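Clonwood-users mailing list
Subject: Re: Right gripper lets go under load after the Pallum update
From: Baptista

Hello all,

Thank you for the answer, and sorry for my slow reply. I quote the part which matters for me:

> We had the same symptom on our Nitlow arm in July. The gripper closes,
> the log says "held", and then the fingers open a little by themselves
> when the wrist turns. For us it was the cable of the gripper. When the
> elbow is high the cable becomes too short and pulls at the connector.
> Can you check if your fault comes always at the same wrist angle?
> Also, please write which error number you get. If it is 1423 I would
> stop using the arm until you have looked at the connector.

Yes, it is 1423. I did not write it in my first message because the number disappears from the status page after the restart, and I thought that it was only a warning. It is still in the log file, and I should have looked there first.

I explain again the set-up for those who did not read the beginning. We have two arms on one base, with Pallum as the control software. The work is tableware: the robot takes a piece, lifts it, turns the wrist and puts it down at another place. We use normal folding tables with a glossy top, and we keep to light things, such as cups, cutlery and steel bowls. Only the right arm has the fault. The left one runs the same version and its log is clean.

The first time I noticed it was with a spoon. In the log the grip force was good at the start, then it fell to zero for a very short time, and then it came back. The spoon slid down between the fingers and was dropped on the floor. With a spoon this is only annoying.

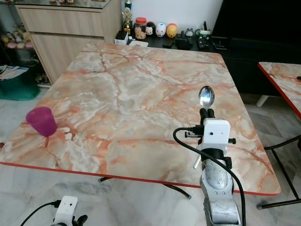
I then repeated the same movement many times with different wrist angles, as you asked. The answer is that the angle is important, but it is not the only thing. Slow movement: I could not produce the fault at all. Normal speed with the elbow low: also no fault. Normal speed with the elbow high: 9 faults in one morning, all of them when the wrist was turning outwards. So I think your explanation with the short cable is correct, or at least it is a big part of it.

What worries me more is the recovery. After the force comes back, Pallum believes that the object is still in the hand and continues the programme. With the bowls this was not nice. The bowl was already down on the table, but the arm went on to the next point, closed the fingers on nothing and pushed against the rim of the other one. The collision limit should have stopped it. It stopped almost a full second too late, and I had by then pressed the red button myself.

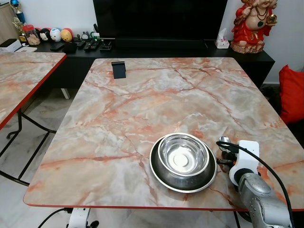
Right gripper beside the two bowls, black cable over the housing.

I have read the manual again about this. The collision limit is set with parameter 821, and on our machine the value was not the one I had written down before the update. I do not know if the update changed it or if I made a mistake in my notes. Could somebody else who has made the update look at 821 on their side and tell me what they find? Please do this before you run the arm near people, and not after.

For now I have changed three things. The speed of the right arm is reduced to half. The elbow is not allowed to go above shoulder height. And one person stands always at the stop button, also for short tests, which we did not do before when the object was small.
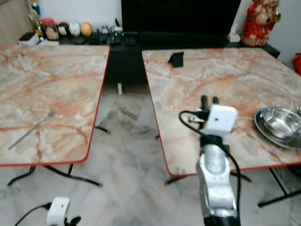

Both tables, with the fork on the left one and the steel dishes on the right.

With the reduced speed I have not seen the fault again, but I would not call it repaired. I have ordered a longer cable from Clonwood, part 1985 in their list. If someone knows that this part does not fit the older wrist, please write to me soon, so that I can still change the order.

Two more questions:

Is it possible to make Pallum stop the programme at the first 1423, without waiting for the operator? I found a setting for the whole robot, but it also switches off the holding brake message, and this I would like to keep.

And did you fix the cable to the arm with a clip, or did you leave it free? Ours makes a wide loop at the side of the gripper. I am afraid that a longer one will catch on the edge of the table.

I can send the log files to anyone who wants them. They are too big for the list.

With kind regards,
Baptista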